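Paper bag

A paper bag is a bag made of paper, and I know that's a thin way to begin an entry, but the definition really doesn't need much more than that. What I find interesting is how many kinds there are once you start looking, and how differently people talk about them depending on where they grew up. My gran called every one of them a poke. My neighbour says sack, having spent years in Ohio.

Types

The simplest is the flat bag, two layers of paper glued along the back and the bottom, the sort you get sweets or a greetings card in. It has no depth at all until you put something in it. Add a fold down each side – the gusset – and the bag can open out into a box shape. Add a flat, folded base as well and it'll stand up by itself on a counter, and that's the one most of us picture when somebody says grocery bag.

Carrier bags are the ones with handles. These can be flat tape stuck inside the rim, twisted paper cord, ribbon, or cotton rope on the posher ones. Twisted paper is my favourite by a mile! It's just paper wound tightly round itself and glued down under a patch, and it holds far more than you'd think.

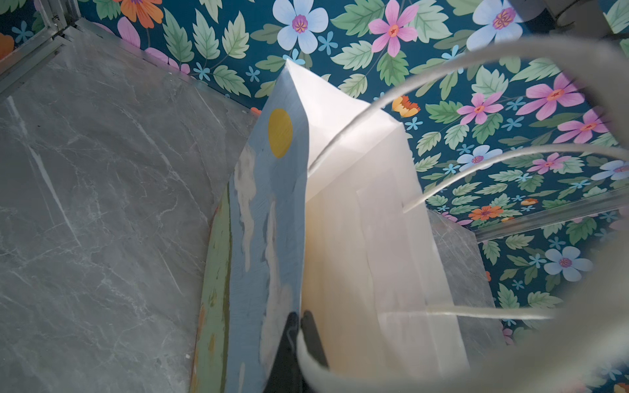 Ye-rin Nam
Contributing editor, Household and Everyday Things

White paper carriers tend to get used for gifts, bakeries and clothes shops, and brown ones for food and heavier shopping. The brown is simply the colour of unbleached kraft pulp. Kraft is the German word for strength, and the process leaves the wood fibres long, so the sheet resists tearing. Bleaching the pulp gives you white, which takes printed colours better.

History

Before bags, shopkeepers twisted a sheet into a cone and filled it from the top (chip shops still did this with newspaper within living memory). Machines for making bags came along in the middle of the nineteenth century, in America, and the flat-bottomed bag followed not long after. Plastic pushed paper out of most supermarkets late in the twentieth century, and now a good deal of it has drifted back.

Collecting

I should own up here, as I collect them. I have 2,359, kept flat in drawers, and my best are a run of 4 from Ghoneim, a draper's that closed when I was at school, and a green Tuden bag with the string still on. Grovero bags turn up at almost every fair and aren't worth much, but I like the lettering. Store them away from sunlight, and don't iron them – I scorched a lovely one that way last October.

See also: Carrier bag; Gift wrap; Kraft paper; String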